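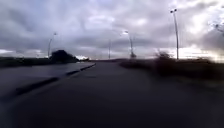 Straight section, looking along the kerb toward the trees

Paths and Surfacing > Shared use > Asphalt path beside road, kerb height and lighting

jbarajas
Posted Wednesday

I ride this section both ways for work and I'm putting together comments for the resurfacing consultation. The path is asphalt, straight, with a kerb between it and the road on the left. Two questions.

1. Is a plain kerb enough separation on a straight like this, or should I ask for a planted buffer?
2. Lighting. The lamps are on tall posts, and one of them carries a double head. Does a double head put useful light on the path, or is the second one mostly wasted on the verge?

The draft plan from Parunar gives a path width but says nothing on either point.

Jovita Barajas

ecozma
Reply 1

Kerb is fine if the upstand is consistent. The trouble is at the ends, where it drops for a crossing and the transition is short. A front wheel that meets a shallow upstand at a low angle will track along it. Ask for the transition length in writing. I would not spend your comment on planting. It takes width from the path and it has to be cut back.

Double heads depend on the bracket angle and the optic. Without the lamp schedule you are guessing.

goltano_rider
Reply 2

Disagree on planting. On the Goltano path we had bare kerb for 8 years and a low hedge for the last 5. Spray from the road in January is a different thing altogether now. Cutting back is one pass a year.

ecozma
Reply 3

One pass a year if the contract says so. Ours didn't. By the second summer we had lost a handlebar's width on that side.

jbarajas
Reply 4

Transition length noted, I'll put that first. The far end worries me more than the lamps. From the saddle the kerb is a dark line on dark asphalt, and under heavy cloud I judge my distance from it by the paler road surface on the other side.

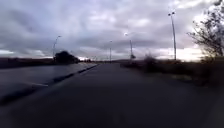

Relu Ghiță
Reply 5

Then ask for an edge line. A solid white line set in from the kerb costs very little compared with either of the things you listed, and it works with a bike light where the street lighting is poor. Thermoplastic lasts longer than paint. Specify a skid-resistant grade or you will get whatever is on the truck.

goltano_rider
Reply 6

Edge line and hedge, then. They don't compete.

ecozma
Reply 7

They compete for the same budget. Item 3252 in our schedule was "path edge treatment," one sum, and the planting took all of it.

Relu, is thermoplastic any good over a fresh surface course? I was told to leave it a while before marking.

Relu Ghiță
Reply 8

Follow the material supplier's sheet. Ours was marked 7 days after laying and I have seen no lifting. Sandu's crew did it the next morning on another job and that one did pick up.

jbarajas
Reply 9

Draft wording so far, corrections welcome:

"Kerb upstand to be constant along the straight, with transition lengths at crossings stated on the drawing. Solid edge line on the kerb side, skid-resistant thermoplastic. Lamp schedule to be published, including bracket angle for double heads."

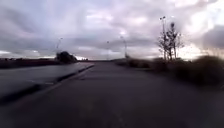 I've left planting out for now. If the drawings show spare width on the verge side I'll add a line, but I don't want to give up riding width for it. Also undecided on whether to ask for a center line. Traffic on foot is light when I use it, and a center line tends to make people hold their side too strictly when someone needs to pass.

goltano_rider
Reply 10

No center line. Add "joints sealed" after the kerb sentence. An open joint at the kerb face fills with grit and then weeds.

ecozma
Reply 11

Agree with both. Change "constant" to a figure with a tolerance, otherwise it can't be checked.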